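The Lifetime Pant and Other Tall Tales

Clothing companies have fallen in love with forever. Read the tag before you believe it.
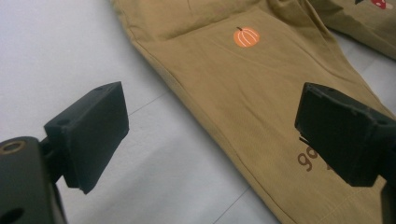
Somewhere in the last few years, the word "lifetime" moved from the mattress store to the pants rack. Every brand with a canvas logo and a picture of a barn on its website now promises you the last pair of work pants you will ever buy. I have bought the last pair of work pants I will ever buy 4 times.

The latest to make the pitch is Wotine, whose Galindo pant sells for $76 and comes with what the company calls a Forever Promise. I read the promise. It runs to 13 paragraphs, and by the fifth I had stopped feeling very looked after. The Forever Promise covers "defects in materials and construction under ordinary use." It leaves out fading, thinning, zippers, pocket linings, damage from "improper laundering," and anything the company decides is normal wear. Normal wear is how pants die. Mine don't get struck by lightning. They go at the knee, or along the inside of the thigh, after a few years of me walking around in them.

So what is left? A seam that opens up early, mostly. That is worth something, and I don't want to be unfair about it. But a decent store would have taken back a pair with a blown seam long before anyone printed the word "forever" on a hang tag.

Then there is the question of whose lifetime we are talking about. Wotine's terms say the promise lasts for "the expected life of the garment." Read that a second time. The pants are guaranteed until they wear out. You could sell a paper napkin on those terms.

I asked the company how long it expects a pair of Galindos to last. The reply, which came 5 days later, said that durability "varies with each customer's journey." I wrote back to ask for a number in years. I'm still waiting for that one.

Stultine, which sells a heavier pant for more money, does a bit better. It will fix your pants, and its repair page is full of handsome patches and people in aprons. You pay the shipping both ways, though, and the page says to allow extra time in November and through the holidays. By the time you have paid to send a pair off and get it back, you've spent a fair part of what a plain pair costs at a farm store. I suspect a lot of people do that math at the kitchen table and put the pants in the rag bin. I suspect the company has done the math too.

None of this makes them bad pants. I wore the Galindos through a spring of yard work and they held up fine, about as well as the no-name pair I keep in the garage. The cloth is thick and the pockets are deep enough to be useful. If the tag said "pretty good pants," I would have no complaint and you would be reading about something else.

What bothers me is the way the promise gets used. It lets a company charge more today for something it may never have to deliver, to a customer who will have lost the receipt. (You need the receipt. Wotine wants the original, or an account made within a month of purchase.) It also lets the buyer feel thrifty while spending. I know this feeling well. I have stood in a store holding expensive pants and told myself I was saving money.

There's a repair counter in Cirnden, at the back of a dry cleaner, where I took an old pair last winter with a hole in the seat. The woman working there turned them inside out, rubbed the cloth between her fingers, and told me the patch would hold but the fabric next to it wouldn't. She offered to do it anyway for cheap. I've had it done, and she was right on both counts. The whole exchange took less time than it takes to find the warranty page on most of these websites, and I came away knowing more about my pants.

If you're shopping, skip the front of the tag and look at the cloth. Pull on the crotch seam. Check whether there's spare fabric at the hem and the waist, so somebody can let them out later. Ask the store what happens when the knee goes, and watch whether they answer or hand you a card. And if the price seems to include a few extra dollars for eternity, try the pair on the next rack.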